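Workshop Tips: Looking After the Two-Arm Bench Cell

Feltamix Training Workshop, Storthorpe
Page maintained by Yaa Aidoo

Members and staff who use the two-arm bench cell are asked to read this page before their first booking and to return to it whenever the cell has been moved, taken apart or left unused for a long period. The tips are arranged in the order in which the work is normally done. They apply to the tabletop cell only. The floor-standing machine in the Hollen room has its own instructions.

Before switching on

Clear the reach of both arms. Each arm can travel farther than it appears to when folded, and the two areas overlap in the middle of the table. Tools, cups and papers should be placed on the side shelf and should stay there until the power is off again.

Look along the mounting rail from one end to the other. Both arms share this rail, and a loose fastening under one arm will disturb the other. Place a hand on the base of each arm and press gently from side to side. Any movement at the base should be corrected before work begins. Tighten the clamp screws a little at a time, moving from one to the next and back, until all are firm. Do not use a long wrench. The threads in the rail are shallow and have been stripped twice by users who meant well.

Check that each plug is fully seated. A plug that is partly out may hold through a slow test and fail as soon as both arms start together. Power strips should lie flat, with no cord stretched across the working area. Never connect a kettle, a heater or a vacuum cleaner to the strip that feeds the arms.

Cable routing

Most faults reported on this cell begin with a cable. The signal cable on each arm follows the links from the wrist down past the elbow to the base. It needs enough slack to let the elbow and the wrist reach the ends of their travel, and very little more than that.

To set the slack, switch off the power, support the arm with one hand, and move it slowly to its farthest reach. Fasten the cable at the upper link with a soft hook-and-loop tie. Fold the arm completely and check for loops that could catch on the elbow housing. Adjust the tie and repeat. Hard plastic ties are not permitted, as they cut into the outer covering and have to be snipped off close to the cable.

Leave the section directly over a joint free. A tie placed on the joint will pull tight in one position and kink the cable in another. The correct place is partway along the rigid link, where the cable does not need to slide.

The small cable beneath a gripper requires separate attention. If it hangs in a wide loop, it may be swept under the fingers or dragged over the work. Lift it clear, gather the extra length toward the base, and run the wrist through its full turn by hand before fastening.

Replace any cable with a flattened section, a split covering or a sharp bend that does not relax. Tape is acceptable as a label. It is not acceptable as a repair.

Cleaning and care of the gripper fingers

Toothed fingers collect lint, adhesive and fine dust, and they lose their hold gradually enough that users tend to raise the closing force instead of cleaning them. Clean the fingers at the end of every session. Use a dry, soft brush first, working along the grooves. Follow with a cloth barely dampened with rubbing alcohol, and allow the fingers to air dry before closing them.

Inspect the teeth under the bench lamp. A rounded tooth is ordinary wear. A chipped tooth should be reported, and both fingers on that gripper should be changed together so that the two faces continue to meet evenly. Spare sets are kept in the drawer marked Kwofie, which is also where the small hex keys belong.

Wipe the sensor above the fingers with a lens cloth only. Alcohol leaves a haze on the window, and paper towels scratch it.

Positioning a flat object

Flat objects are harder to pick up than tall ones. A phone on a tabletop offers the fingers only its thin edges, and the tips must come very close to the table to reach them. Set the approach height with the object removed. Bring the open fingers down slowly until a sheet of ordinary paper will just slide beneath the tips, store that height, and raise the arm before putting the object back.

Place the object so that one arm can reach it without crossing the path of the other. Park the second arm well to the side and higher than the object, or hold it still for the whole approach. Glossy backs also reflect light toward the sensor. If the reading jumps, turn the object slightly or move the lamp before changing any setting.
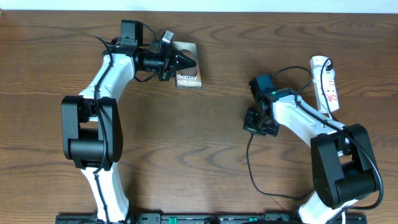

Which arm should be checked first after the cell has been moved?

Start with the left arm. Its stored positions serve as the reference for the cell, and the right arm is then adjusted to agree with it. Checking them in the opposite order usually means doing the right arm twice.

Checking alignment

Allow the arms to warm up for 9 minutes with slow, empty movements. The joints are stiffer when first switched on, and readings taken early will drift during the session.

Fix a strip of low-tack tape to the table at the center point and mark a small cross on it in pencil. Send the left arm to its center position and compare the closed fingertips with the cross. Raise the arm, send it away, and bring it back from the other side. If the tips return to the same place from both directions, the arm is sound and only the stored position may need correction. If they stop in two different places, there is play in a joint, and no change to the settings will cure it.

Park the left arm and repeat the check with the right. The two arms should never be sent to the center together during alignment. Carry out 4 approaches with each arm before accepting the result, and write the readings in the cell log. A reading that looks wrong should be written down as well.

Remove the tape at the end of the check. Old tape leaves a raised edge that will spoil the paper test described earlier.

Elbow joints

The elbow carries the weight of the upper link, the wrist and the gripper, and it will show wear before any other joint. Listen for a dry clicking at slow speed. With the power off and the arm supported, move the joint by hand through its range. The resistance should be even. A rough patch in one position suggests grit or a worn gear, and the arm should be tagged and taken out of use.

Keep the motor housings clear of cloths, bags and loose paper. They give off heat and need open air on all sides. A housing that is too hot to touch comfortably after light work is a fault and should be reported the same day.

The elbow joints are due for inspection every 4000 cycles. The count is shown on the maintenance screen for each arm, and the two counts will rarely match. Inspect each arm on its own count. Grease is applied only by workshop staff, using the tube supplied for this cell. General-purpose sprays must be kept away from the joints, as they soften the seals.

Indicator lights

Read the light on the arm before reading the message on the screen. On this cell, steady green means that the arm has power and is ready to accept a command. It does not mean that the arm is safe to approach, and hands must stay outside the reach of the arm while it is lit. Blinking green means that a stored movement is in progress. Any other color, or no light at all, calls for the stop button and a note in the log.

If the light goes out while the cable is being handled, stop at that point and mark the place with tape. The break is usually close by, and the mark will spare the next person a long search.

When a pick fails

Work through the simple causes before changing the program. Clean the fingers. Repeat the paper test. Confirm that the object has been returned to its mark and that the table has not been bumped. Run the pick again at half speed and watch the fingertips from the side at table height, keeping well outside the reach of the arm.

Change one setting at a time and record the old value beside the new one. The acceptance figure for this cell is 98 successful picks in the standard test run. A cell that falls below the figure after cleaning and alignment should be referred to staff with the log sheet attached.

Closing force should be the last setting to change. A higher force will hide a poor approach height for a short time and will mark the object being lifted.

Shutting down

Send both arms to their rest positions and wait until they have stopped. Support each arm lightly as the power is removed, for the elbows will settle under their own weight. Switch off at the controller first and at the power strip second. Brush the table, return the hex keys to their drawer, and cover the arms with the cotton dust cover once the housings have cooled.

The cell is closed for its yearly service in November. Bookings for that month cannot be accepted, and log sheets should be handed in at the Feltamix desk before the service begins.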